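# The Case for Slower Operating System Updates 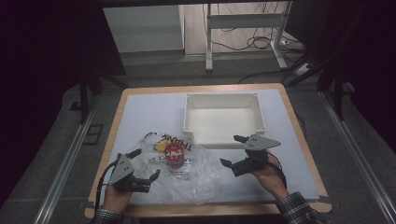 *An open white box and a printed plastic bag on a worktable.*

Annual releases have become the accepted rhythm of desktop operating systems. Each year a new version is announced, a preview is distributed, and organizations are expected to be ready within months. It is the position of this office that the schedule no longer serves the people who depend on these machines for daily work.

Elley, the regional records service, maintains 357 desktop computers across 19 sites. Its last system upgrade began in February and was planned to take four weeks. Two of the applications its staff use most, the Vamedley scheduling client and the Rorkeo document scanner, did not open under the new version. Both were eventually repaired by their developers. In the meantime, 28 workstations were returned to the older system by hand, one at a time, and the remainder were held back.

Yuto Takeda, who directed the upgrade from the Kawaguchi office, recorded more than 3,000 support requests before it was complete. Few concerned serious faults. Most came from employees who could not find a setting that had been moved, or whose printer had to be added again. Such requests are easily answered, but each one interrupts two people.

Developers of operating systems will reply that frequent releases keep users secure. Security corrections should certainly arrive quickly, and they can be delivered without a redesigned settings panel or a new notification area. The two have been bundled together for commercial convenience, and customers should ask for them to be separated.

A major release every three years, supported by regular security corrections, would be a reasonable standard. Small software firms would gain time to test their products properly — time they do not have at present. Home users who enjoy new features could still install them early, as an option offered alongside the stable version.

Until such a schedule exists, institutions should write their own. Elley has now adopted a policy of remaining one version behind the current release, and it will review that policy after its next equipment purchase.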